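Progress report – Sisine suturing project, July

Hi Barnabás,

You asked for something you could read over a cup of coffee, so I'm keeping the tables in the attachment and using this page for the open day, which ate most of my month (happily!). The short version is that we had 19 visitors, the Sisine setup ran all afternoon, and I talked so much that I had no voice left by 5 p.m.

We ran 2 sessions, one before lunch for the folks from Jestley and one after for the teaching hospital crowd from Rorklow. Ákos Lengyel took the console for both. I did the talking, which meant standing by the monitor and trying to say "wristed instrument" fewer times than last year.

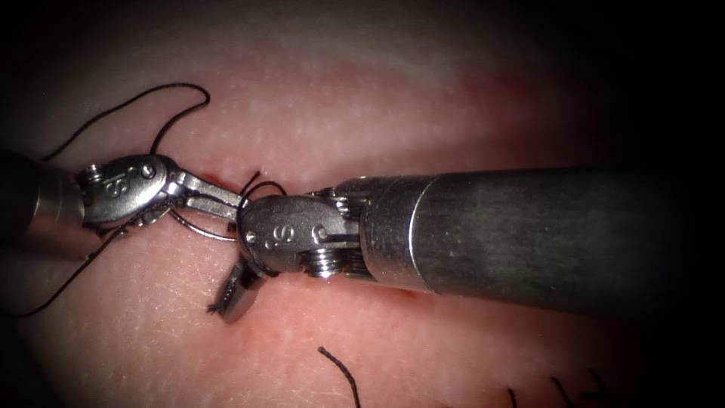 Visitors from Jestley mostly wanted to know about thread handling, and I was glad they did, as that's where your money has gone since spring. Their questions were sharp – how do we keep slack under control, when does an operator lose sight of the needle, what do we do about tails. It helps to talk about this with the work in front of you. The black thread had swung up into a big loose loop off to the left while the jaws of the two tools met over the incision, and slack like that is exactly what we want the planner to learn to deal with. One of their engineers asked to borrow our notes on it and I said I'd check with you first. Is that okay?

The afternoon group cared more about training time. Ákos walked them through a single stitch very slowly, then took questions for so long that we cut the coffee break. I'd do it that way again, but with more chairs.

Spending for the day came to $2,064, mostly practice pads, suture and lunch. That's inside the outreach line, and the receipts are with the Orbán office. 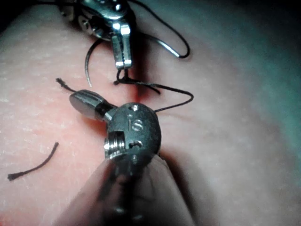

Does the robot do any of the stitching by itself yet?
Not at the open day. Ákos drove every move from the console, and the planner is still being tested on recorded runs.

Next up is cleaning the recordings, then a second round of planner tests. I'm a bit behind on the labeling – the open day prep took longer than I'd planned – and I'd like to move that milestone back by two weeks. Rorklow has asked to come again in the fall with a smaller group, and I'd love to say yes if you're fine with the cost. Let me know on both and I'll update the schedule.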